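Plandeck Releases Version 2 of Gikisby Teaching Software for Two-Finger Grippers

March | By Plandeck Press Office

Plandeck today released version 2 of Gikisby, its software for teaching pick-and-place tasks to small robot arms by hand guidance or remote control. 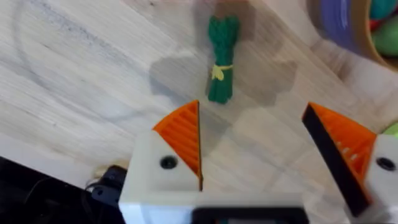 Two ways to record a task

Gikisby records a task while an operator performs it with the arm. In hand-guided mode, the operator holds the arm and moves it through the task directly. In remote mode, the operator moves a second, smaller arm and the working arm follows. Both modes write the same file format, and recordings from the two can be mixed in one training set. Earlier versions required a separate project for each mode.

Joint positions, finger opening and wrist camera video are stored on a single clock. Version 2 corrects a timing offset that could build up between the video and the joint data during long sessions. Recordings made with version 1 can be converted with a command-line tool included in the release.

Test results

Plandeck tested the release at its Lapiņa workshop on a tabletop sorting task with toy food and a round bowl. Objects included a bundle of green stalks with a yellow tie, laid flat on a wooden table. The arm carried a parallel gripper with white finger bodies and ridged orange pads.

Operators recorded 709 demonstrations of the task. Of these, 295 were hand-guided and the remainder were made by remote control. Hand-guided recordings were shorter on average. Remote recordings showed smoother approach paths and fewer corrections in the last stage before the fingers closed. The operator's hands also stayed out of the wrist camera's view in remote mode, which reduced the number of recordings rejected at review.

Long, narrow objects needed more demonstrations than rounded ones. The fingers must be lined up across the short side of the object before closing, and small errors in wrist angle caused the object to turn in the grip. Version 2 adds a wrist-angle readout to the operator display for this case.

Changes to review and editing

Operators can now mark the start of approach, finger closure and release with a foot pedal during recording. Marks can be moved afterward on the review timeline. A failed grasp can be kept, cut or labeled as a recovery, and the label is carried through to training. Pauses longer than a user-set limit are flagged but are not removed automatically.

Availability

Gikisby version 2 is available to current license holders at no added charge. New licenses are sold through Plandeck and through its distributor, Flakirden, which also supplies the foot pedal and the second arm used in remote mode. The software runs on Linux workstations. Support for arms with more than one wrist camera is planned for a later release.

About Plandeck

Plandeck develops recording and training software for light robot arms used in laboratories, teaching workshops and small-batch production.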